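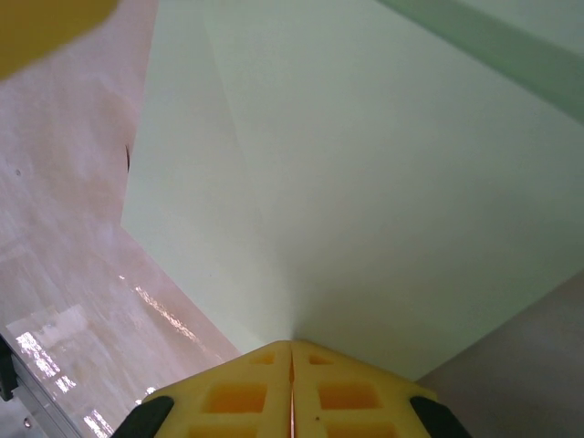 ### 1

Progress on the two-arm build at the Susa workshop, Nov 8, 2024. Last time I posted, the arms were still clamped to a door on sawhorses. They're bolted down now.

### 2

The names stuck, so I'll use them. Left arm is Eka, right arm is Fiore. Eka was built first and has the older firmware. Fiore has the better shoulder and I'm going to swap one servo over so they match.

### 3

Both arms share one aluminum rail. I first had them on separate plates, and every time I moved one I had to redo the calibration for both. With the grooved rail I loosen the base plate, slide it, tighten it, and measure once.

Rosario Ruggiero cut the rail for me on the shop saw. Ends are square. I checked.

### 4

Cables took longer than the arms did. 11 evenings in total, and I'd say half of that was rerouting. My first version ran tight along the links. Fiore pulled its own connector out on a full reach and went limp halfway through a test.

### 5

Current routing: purple cable up the vertical link, across the joint housing, along the horizontal link, then a big loop above the wrist. White clips hold it to the links. The loop looks excessive when the arm is folded in. At full reach it's the right length.

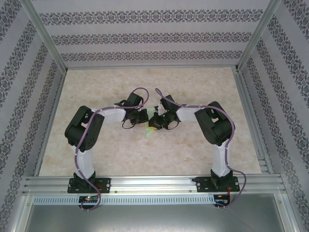 ### 6

Several people asked about the wallpaper. Loredana Ruggiero had rolls left over from a hallway and I wanted plain walls cheap. It isn't plain, but it was free, and the stripes give me a quick way to see when the overhead view has shifted. New board would have been $35.

### 7

The control boards sit under the bases, below the rail. I can get to the connectors without reaching between the arms. If you copy one thing from this build, copy that. On the door version the boards were behind the arms and I had a scraped wrist all September.

### 8

Handoff test: one gripper holds a small part, the other takes it, then back again. Small means small enough that the grippers nearly touch. Eka closes too early on maybe one try in five. I think it's timing in my script and have not proved it.

### 9

The log from last night is 2,538 lines and most of it is the same warning about Eka's wrist servo running behind its target. I turned the speed down and the warning went away. I'd like to find the real cause before I turn it back up.

### 10

Katia Dal Bello asked whether Grolia could run this. Grolia is my scheduler script, for anyone new. Yes, but only one arm at a time so far. Two arms at once needs a shared clock and I haven't written it.

### 11

Stuff I'd do differently:

- Label both ends of every cable before clipping anything down.
- Drill the base plates as a pair.
- Buy the longer screws. I went back to the store twice.

### 12

Next is an endurance run, 2,000 handoffs with the speed kept low. Gianni Orlandini is lending me a second power supply so the arms stop sharing one. I'll post the failure count when it finishes.

### 13

Parts list is being cleaned up. Lucrezia Ruggiero found two wrong screw sizes in the draft, so please don't order from the old one.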